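Looking after a work mat

A mat saves the table from glue, blades and hot drips, but it needs some care of its own. These notes cover the ordinary sort you can roll up and put away.

New mats curl. Lay yours face down on a flat floor overnight with a few heavy books on the corners. Don't use an iron or a hairdryer on it, as most mats ripple with heat and never go flat again.

Wipe it after every job. Lukewarm water and a drop of washing-up liquid will do for most things. Dry both sides before it goes back down – damp trapped underneath leaves a dull patch on varnish and can mark a painted top for good.

PVA peels off once it has set, so leave it alone until then. Superglue is harder. Scrape what you can with an old bank card and live with the rest. Acetone takes off the glue and often the surface with it.

Candle wax should be chilled first. A bag of frozen peas on top for a while makes it brittle enough to flick off.

Buy bigger than you think you need. Ours takes up most of the table and the tools stay on it.

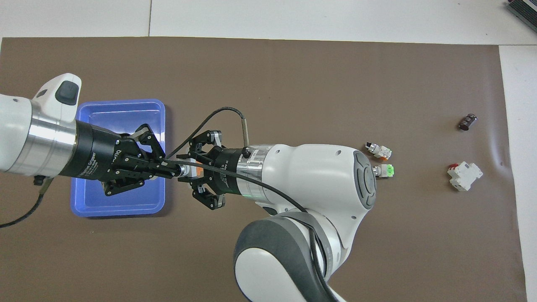 Nyokabi Lukumay wrote in to say that she turns hers round every July so the same end doesn't always sit in the sun, and that talcum powder stops a rolled mat sticking to itself.

Store it rolled, working side outwards, and tie it loosely with tape. Rubber bands leave dents. If you have the room, hang it from 2 bulldog clips on the back of a door.

Last updated 26 December 2024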